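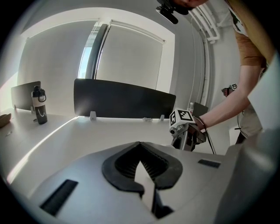
5/30/18
By Kazimiera Szulc, Skedero press desk

SKEDERO TO OPEN LELON WORKSPACE THIS JULY — DESKS BY THE HALF DAY, NO CONTRACT

Desk rental firm Skedero will open its new shared workspace, Lelon, in July. Bookings open today. Half days, full days or a monthly pass. No joining fee, no minimum stay.

Lelon has 70 desks over two floors, plus 14 small rooms for calls and meetings. Ground floor for talking, upper floor quiet. Opening hours are seven in the morning until ten at night, with monthly members able to stay later by arrangement.

The building was a carpet showroom and had been shut for some years before Skedero took on the lease last autumn. Most of the work has gone into the parts people won't notice — new wiring, new heating, a proper lift and a second staircase at the back. The old shop front stays, as does the showroom's tiled entrance hall, which has been cleaned and patched.

"We kept hearing the same thing from people working at home. They want somewhere to go on two or three mornings a week, and they don't want to sign up for a year to get it," said Elżbieta Michalski, managing director of Skedero. "So we've priced it by the half day. Come in, do your work, go home for lunch if you like."

Half days run from 7am to 1pm, or from 1pm to 7pm. A desk booked for the morning can be kept on for the afternoon at the lower full day rate, if it is free. Cancelations up to the night before are refunded in full. 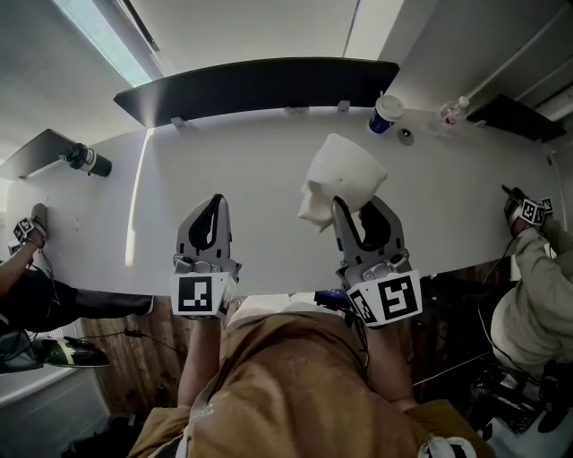
Long white table at Lelon.

Food and drink is from Vi, the café two doors down, which will run a counter on the ground floor. Soup, rolls, cake, decent coffee. Members can also bring thier own lunch and use the kitchen. Fridge shelves are cleared every evening, so please label anything you want back.

Monthly members get 2 guest passes each month and a discount on classes at Nitness, the gym across the car park, including the early ones. Showers are on site for anyone cycling in, with covered bike racks for 30 bikes in the yard. Car parking is limited and has to be booked along with the desk.

Skedero has also set aside the largest ground floor meeting room for local groups on weekday evenings, free of charge. A book club and a beginners' Polish class have already asked for slots. Groups wanting to use the room should write in with a short note on who they are and how many are coming.

"It would be daft to have it sitting dark after seven," said Michalski. "We've got the heating on anyway."

Open mornings for anyone wanting a look round will be held before launch — times to follow, places must be reserved. Prices and room sizes on request.

Press contact: Kazimiera Szulc, Skedero. Interviews with Elżbieta Michalski can be arranged, mornings best.

ENDS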